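**December 5, 2019. Kitchen diary, Burance office, upper floor**

The kitchen was entered in the duty book this morning under my name, with Iveta Halás to follow next week. The cleaning allowance for the month stands at 200, of which 34 has been spent on dish soap and towels from Hubáček.

The state of the sink remains the principal concern. Staff were asked in writing to clear the basin before leaving, and a tray with food on it and a cup were nevertheless left there. Plates are to be returned to the cabinets after use. The towel is to be hung up and is not to be left on the counter.
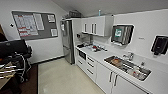
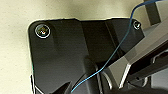
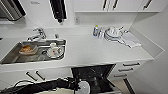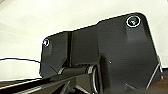

Sabina Matoušek has since written in the margin that the notice on dishes ought to be reissued in larger type, and that the far end of the counter should be kept for drying only. She would also prefer that the duty run for two weeks at a time, as one week is too short to learn where everything is kept.

The first two points are accepted. The third will be held until February, when the duty list is renewed.

The order to Perico for shelf liners, at 44, has been put off. The top of the refrigerator is to be cleared before it is placed. Key returned to the front desk at closing.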